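Home | Scorebook | Archive | About

Do we really need a fourth spinner?

February 2026

The Eratthorpe squad for the spring tour came out and I have read it three times now, looking for the batting. There are four spinners in it. The pitches at Stotarby turned for one week last August, after a dry summer, and on the strength of that we're picking an attack for a dust bowl.

I've watched cricket at Stotarby for a long time. The ball keeps low there and it comes on slow, and the bowlers who get wickets are the dull ones who hit the same spot until somebody gets bored. Our best leg-spinner went for 70 in 11 overs on that ground in his last visit. He bowled well, too. The short side is very short.

The club's answer is the Rarolik ratings, which put three of the four in the league's top bowlers. I don't trust them much. They count a tail-ender slogging to deep midwicket the same as an opener beaten in the air, and I can't find anywhere that they adjust for the ground. A spinner who plays half his games on the old Hsueh square is going to look like a genius.

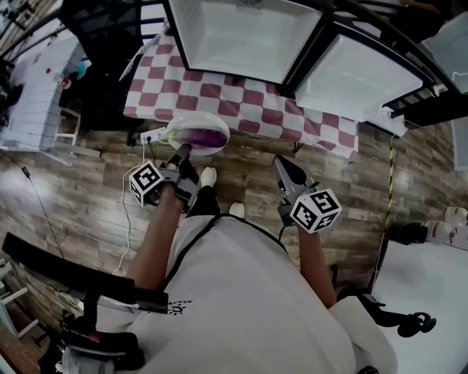 Eggplant in the white bowl, sneakers on the floor.

What worries me more is who bowls with the new ball. We have one proper seamer, and he has a bad back. The talk is that one of the off-spinners will open, which people keep calling brave. I saw it tried twice last season and both times we were taking the field back by the fifth over.

Somebody will bring up the 1,961 people who came through the gate for the final, and how they loved watching the ball turn. Fine. They also loved the sunshine, and I wouldn't pick a side on that either.

I'd leave out the youngest of the four, take another seamer and bat one deeper. If they bowl Stotarby out twice with spin I'll write it up here and eat my words - but I want to see the pitch first.

Recent posts
The follow-on is out of fashion
Against the two-hour lunch
Bad light and worse excuses

Contact | Copyright 2026 | Back to top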